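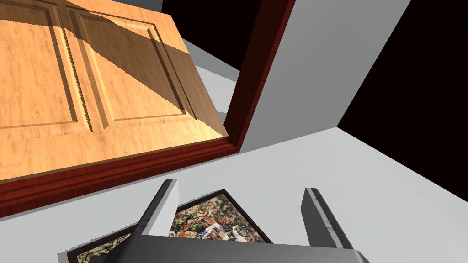 I've been hanging around the Fenness launch page all week like a kid outside a candy store, and on Wednesday, 12th June, they finally opened the doors. Skakine, their household practice kit for robot arms, is now on sale to anybody with a login and a credit card. No more waiting list!

If you missed my earlier ramblings: Skakine is a set of simulated rooms you download and run on your own computer. You drop in a robot, give it a chore and let it fail as many times as it likes without denting your real furniture. The first release has 27 rooms and costs $300 a year for one person (schools pay less, but you have to write in and ask, and I haven't heard back yet on how much less).

I've had the early version on my machine for a while now, and the chore I keep going back to is the painting one. There's a framed abstract lying face-up on the floor, all splatters of black and cream and red, and the gripper has to come down over it with its two fingers open and get hold of it. Sounds easy. It is so not easy! A picture frame is thin and flat, the floor is right there under it, and it's wider than you'd like if your plan is to pinch it across the middle. My own script went for the middle every single time, bless it. I ended up steering it toward a corner by hand, and I managed seven clean lifts in one evening, which I was ridiculously proud of.

I asked Khanyisile Masilela, who runs the room-building side at Fenness, why they'd bother with art on the floor when everybody else starts with blocks and mugs. "People move house, people redecorate, things get put down in silly places," she told me. "We wanted objects that don't have a handle." Fair enough.

Looks-wise, it's a mixed bag. I like the wood a lot. The big cabinet door has a nice honey color and you can see the grain, and the molding around the panels looks like somebody cared. But the shadows! They've got jagged little stair-steps running along the edges of that molding, and past the edge of the floor everything just goes black. I mentioned it to Maarten Verstraete on the graphics team and he said softer shadows are planned for November, along with a setting to turn them off completely if your vision model is getting confused by them. I'd take the off switch tomorrow, please.

The full object library has 692 items at launch, and you can bring in your own. Importing took me two tries and a trip to the help forum (thank you, Halfdan Lykkegaard, whoever you are, your post about file scale saved my Sunday).

One gripe before I go. The license is tied to one computer, so if you're like me and bounce between a desktop and a laptop, you have to sign out of one before the other will start. Fenness says a two-machine option is coming but wouldn't give me a price. There's a free trial with seven of the rooms unlocked, and the painting chore is in it, so go try that one first and let me know how you get on.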